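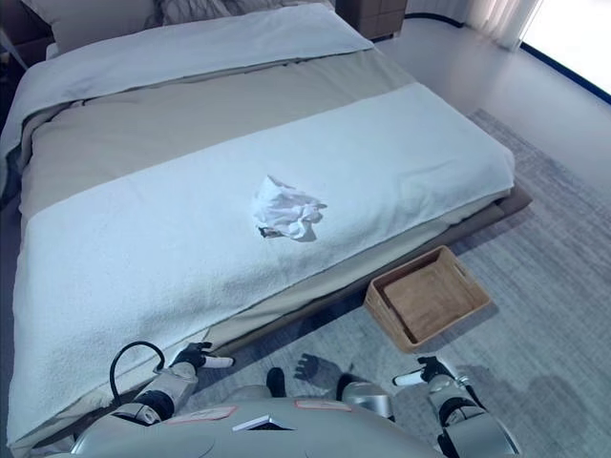
2 min read

Changes to linen services at Lornmont residences

Residents of Lornmont and Flutton are advised that revised linen arrangements take effect on 2nd April. The changes apply to all short-stay and respite rooms and follow a review of laundry services completed in February.

Under the new arrangements, bed linen in short-stay rooms will be changed twice weekly. Towels will continue to be replaced daily on request. Requests should be lodged at reception before 10 am; those received later will be attended to the following morning.

Kusuma Linen Services has been appointed as the laundry contractor for both sites. Collection will move from the front entrance to the loading bay at the rear of each building, and the adjoining 6 visitor parking spaces at Flutton will be unavailable on collection mornings. Visitors are asked to use the lower car park, which is reached from the side street.

Residents who bring their own doona, blanket or cushions are welcome to continue doing so. Personal items must carry a name label if they are to be laundered on site – labels are available from reception at no charge. Woollen and feather-filled items cannot be accepted and should be sent to a dry cleaner of the resident's choice.

The standard charge for personal laundry remains $18 per fortnight. Concession arrangements are unchanged.

Enquiries may be directed to Volker Heitmann, Manager, Residential Services, on extension 42. Families of residents in the Nena wing will receive a separate letter concerning the relocation of the linen store on that floor.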